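Cindale Community Help > Home & Repairs > Paint and walls

White paint in small hobby room looks pink in the evening, what did I do wrong?

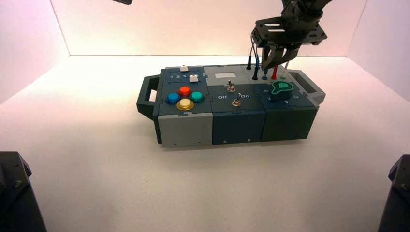 Can a white wall paint look pink when there is no pink in the can? It can, and most often the color comes from the light bulbs or from something red or orange nearby that throws its color on the wall.

This short reply was given to me by the moderator when I first posted in the wrong section, and I thank for it. But I still want to understand my own case, so I write it again with all details.

The room is small, with one window to the north. Before, the walls were light yellow, painted by the former owner. In October I washed them, filled the holes, sanded, and put 2 coats of Granus matte white from the 1,000 series. I waited overnight between the coats. In the morning the walls look clean white, even a little cold. After 6 in the evening, when I switch on the ceiling lamp, the two side walls become pinkish, mostly in the middle, and the corners stay white. My wife says she likes it. I don't like it, because I sort colored thread in this room and I need to see the colors correctly.

The floor is oak boards with reddish oil. The lamp is an LED of 800 lumens, I bought it together with the lamp for the hallway and I did not keep the package. In the hallway I see no pink, but there the walls are beige and the floor is gray tile.

I have three doubts. First, did the old yellow come through the new paint? Second, is the paint badly mixed? Third, should I have used a primer? I have half a can left and I would prefer to not buy everything again.

Thank you in advance for any advice, and excuse my English please.

threadandneedle_north
posted in Paint and walls

Your English is fine.

The yellow did not come through. If an old color shows through a thin coat, you see it in the day also, and it would be yellowish and in stripes where the roller was dry. You write that in the morning the wall is clean, so the paint covers well.

I would look at the lamp first. On the package (or on the base of the bulb, in very small letters) there are two things to read. One is the color temperature, for example 2700 K or 4000 K. The lower number gives warmer light. The other is CRI, the color rendering. For sorting thread I would take 4000 K and CRI 90 or more. Many cheap bulbs have CRI 80, and with these the reds and browns are difficult to tell apart.

Then do a small test, it costs nothing:

Wait until it is dark outside.
Put a white bed sheet over the floor, as much of it as you can cover.
Switch on the lamp and look at the walls again.

If the pink becomes weaker, it is the floor. Reddish oil on oak reflects more than people expect, and matte white takes every color that you give to it. If nothing changes, take the bulb from another room and try with this one.

I had the same problem in a room with a terracotta floor. I changed the bulb and put down a light gray carpet, and the walls I did not touch. The carpet was from Ultness, 600 in our money with delivery, but any gray carpet will do the same.

About primer: for new plaster or for stains of water, yes. For washed and sanded old paint in good condition it is usually not needed. Keep the half can closed well, upside down for one minute so that the paint seals the lid, then store it where it does not freeze.

pale_kettle
member

Just repaint with a different white, they are all different anyway. Buthelezi has a good one, I used it in the kitchen and no problem.

rollerman44
new member

To the reply before me – a different white will help only a little if the light is the same. Please don't buy paint before the test with the bed sheet.

I add one thing to the answer of pale_kettle. Check also the curtains and the lampshade. A shade of cream or rose fabric will color the light, and the corners get less of it because they are far from the lamp. This fits with what you describe, white corners and pink in the middle. You did not say if your ceiling lamp has a shade.

For the thread itself, I would put a separate desk lamp with CRI 95 and leave the ceiling lamp how it is. Then your wife keeps her pink wall in the evening and you see your colors. When you compare two threads, lay them on a sheet of gray paper and wait some minutes after switching on the lamp, the eyes need time.

slow_varnish
member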